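Pearce has set March for the release of Letting the Drawer Go, a 576-page guide to ending long relationships by the counseling group Grindolum. The first printing is 4,000 copies.
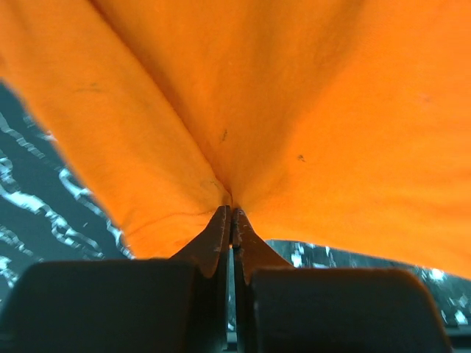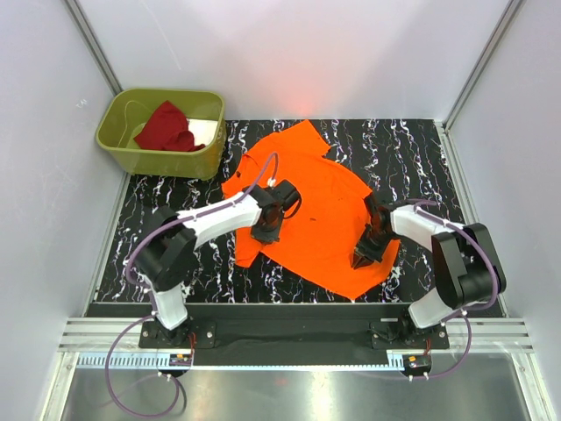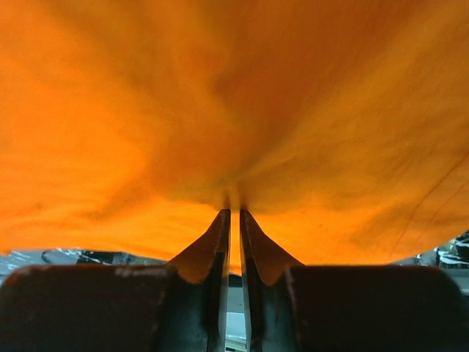
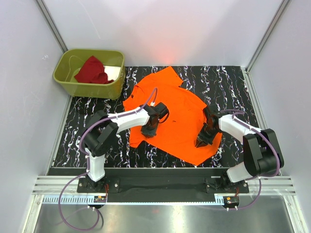

Chapters follow the order of a breakup, from first doubt to divided property. One worksheet covers clothes left behind by an ex: a plain orange T-shirt, like the one spread out on the black marbled surface, is entered as "return" or "discard" within 2 weeks.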